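Finding a grandfather's unit when all you have is a regimental number?
Posted in Family & Military History by Hutema

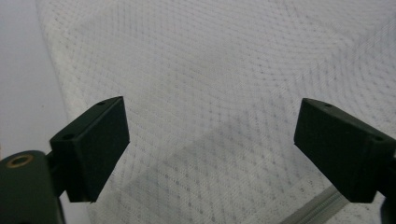

I'm hoping to write a short book for my kids about their great-grandfather, who served in Italy in WWII. I have his number, one letter home and a program from a reunion dinner. No medals, no pay book. I've read the big general histories and loved them, but they move whole divisions around and I want to know which muddy road HE was on! Where do I go next? And how did any of you turn this stuff into something a ten-year-old would read?

Dodance
Oh, you are in for such a good time! Start with the service file. Ask the national archives for it by number (the number matters way more than the name, names got misspelled constantly). Mine took 5 months to arrive and it was 53 pages, mostly dental work and leave passes, but there was one line showing the date he transferred companies, and that opened everything up.

Once you have the unit, look for its war diary. These were kept day by day, usually by a tired officer, and they're wonderful. Weather, rations, who got the football. I matched the diary to my guy's dates and could follow him almost village by village. One caution: the diary follows the battalion. If he was in the hospital or on a course, he wasn't there, so keep the service file open next to it.

For the kids, I picked a single week and wrote that. About 3 drafts in I threw out all the abbreviations and it got much better.

Aranda
try your library, mine had the regimental history on the shelf and it has a roll in the back with 3,402 names. found him in ten minutes

Nellutby
Seconding the library! Also ask if they run a local author evening around Remembrance Day or in the spring. I read 600 words of my own family story at one, shaking like a leaf, and two people came up afterward with letters from the same regiment. One let me copy a hand-drawn map that's now on my first page. And look hard at that reunion program, because the back often lists the company or platoon next to each guest.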